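Notebook > Grippers > Diary

3 min read

30/11/2024

Second day at the bathroom showroom in Jurham. The plan was to run the Daltik hand-held grippers against the older Clivora pair on the same jobs and write down what differs.

Started with the Clivora pair. They are lighter, and my wrists feel fine after an hour, but the trigger has a dead zone at the start and I kept closing too late on thin edges. Logged 439 clips with them over the two days. Tracking dropped out whenever I turned my wrist in toward my chest.

Switched to the Daltik pair before lunch. The trigger is stiffer and closes evenly. Tracking held up better with the wrist turned, I think because at least two faces of the cube stay in view more of the time. The weight sits too far forward, and by the third set my forearms were sore. Total for this pair is 534, with four thrown out for bad sync.

The cable on the right side is a nuisance. It drags when I bend down. I will try the Čierny clip on my sleeve next time.

Did the last set on the floor beside the bathtub, both hands at once. 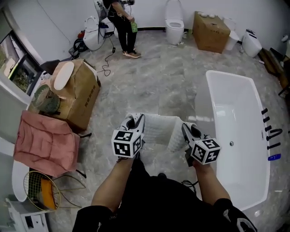
Both grippers in hand next to the tub. Gray tile, white walls.

Gray tile is good for contrast with the cubes. White fixtures are harder to judge distance against, and I bumped the tub rim twice.

Still to do: swap the finger pads, recheck the left trigger spring, charge everything tonight.

3 comments | 4 shares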